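Plier à plat sur le lit : éloge d'une corvée

Je vais défendre une cause minuscule, et je la défends avec joie : le linge se plie sur un lit. Pas debout dans la buanderie, pas sur un coin de canapé devant une série, pas au-dessus du tambour de la machine en se promettant de faire mieux la prochaine fois. Sur un lit fait, couverture tirée, avec toute la place qu'il faut pour étaler une manche !

J'ai longtemps plié n'importe où. Dans mon premier appartement, la table servait à tout, et le linge y attendait son tour entre le pain et le courrier. Je faisais des piles hautes et penchées, je les portais sous le menton jusqu'à l'armoire, et il fallait presque toujours en refaire une en route. Le dimanche, vers dix-huit heures, j'avais fini par redouter ce moment. Puis un déménagement m'a laissé trois semaines sans table, et j'ai tout fait sur le lit. La table est arrivée, je n'y ai jamais remis une chaussette.

Ce qui change, c'est la hauteur et la douceur de la surface. Un tissu posé sur une couverture ne glisse pas. On lisse avec le plat de la main, le vêtement reste où on l'a mis, on peut même partir chercher un cintre et le retrouver en place. Sur une table vernie, une chemise un peu légère file au premier coup de coude. Et puis le lit oblige à terminer : on ne se couche pas sur cinq piles de tee-shirts (enfin, je l'ai fait, une fois, et j'ai dormi en travers).

On me parle souvent des planches à plier. J'en ai acheté une, la Jodby, avec ses volets articulés, parce qu'une collègue ne jurait que par elle. Elle donne des rectangles superbes, tous pareils, et je comprends le plaisir qu'on y prend. Mais elle ne connaît que le tee-shirt. Donnez-lui un drap-housse, une robe de chambre, un pantalon de yoga, et elle vous laisse tout seul. Les bacs Dukurell, eux, je les recommande à tout le monde : bas, larges, on y range les vêtements debout et on voit d'un coup d'œil ce qu'on possède. J'en ai mis dans la commode de la chambre et je n'ai plus jamais fouillé pour trouver un maillot.

Il y a aussi l'argument du temps, que je trouve assez faible. La laverie Mladenović, en bas de chez moi, propose le pliage en supplément, et le travail est impeccable, je n'ai rien à en redire. J'y ai porté mes couettes et j'y retournerai. Pour le reste, je préfère garder ce quart d'heure. C'est le seul moment de la semaine où je regarde vraiment mes vêtements : l'ourlet qui se défait, le bouton qui tient par un fil, la tache que la machine a ratée. Une aiguille coûte trois fois rien, encore faut-il avoir vu le trou.

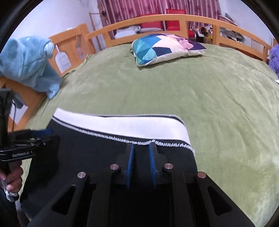 Les tailles élastiquées méritent qu'on s'y arrête, car c'est là que tout le monde bâcle. On attrape le pantalon par le milieu, on le secoue, on le plie en deux, et la ceinture part en accordéon au fond du tiroir. Je fais l'inverse : je commence par elle. Une large bande blanche sur un vêtement noir, par exemple, se lit comme une règle posée sur la couverture. Ses ondulations sautent aux yeux, la moindre pointe de couture qui rebique aussi, et il suffit de tirer doucement des deux côtés pour que le bord de devant vienne se coucher sur celui de derrière. Une fois la ceinture droite, le reste suit presque sans qu'on y pense. J'aime aussi y voir le surjet, ces petites boucles de fil blanc et gris sous l'élastique, qu'on n'a jamais l'occasion d'admirer quand on s'habille en retard !

Les méthodes en vogue, je les ai à peu près toutes essayées, du roulé militaire au petit paquet qui tient debout. La méthode Bretell, qu'on m'avait vantée pour les valises, marche très bien pour les pulls et pas du tout pour les chemises. Prenez ce qui vous plaît dans chacune. Mes serviettes sont en trois, mes tee-shirts en quatre, mes culottes en vrac dans leur bac — je n'ai aucune honte sur ce dernier point.

Je demande seulement qu'on essaie une fois. Retapez le lit, videz la corbeille dessus, ouvrez la fenêtre si le temps s'y prête, et commencez par les grandes pièces. Les chaussettes à la fin, toujours, avec un peu de musique.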